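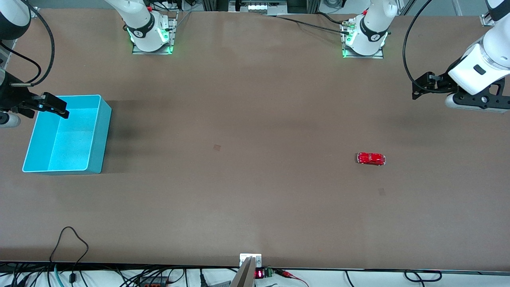
2 min read

Ticket: Clarex sync drops records after nightly import
Product: Clarex inventory, Ellery site
Status: Resolved
Last updated: August 15, 2023

Reported problem: the nightly import from Stutent stops partway. The file has 3,000 rows and the log shows no error. Stock counts on the web side are wrong the next morning. Worked fine until the June update.

Checked first:
Disk space on the import server – fine.
Login for the Brukumard connector – valid, password not expired.
Ran the import by hand. It stopped at row 62 again.

Row 62 has an item name with a line break in it. Removed the break, ran again, and the import stopped at a later row with the same fault. Searched the file and found 32 names like this, all pasted in from a supplier sheet.

Fix: turned on "Strip line breaks" under Import > Text Handling. The June update had set it back to off. Restarted the connector and loaded the full file. All rows went in.

Counts matched for 3 nights in a row. Still open with the Clarex team: the log should show an error when a row fails. Moved to a separate ticket.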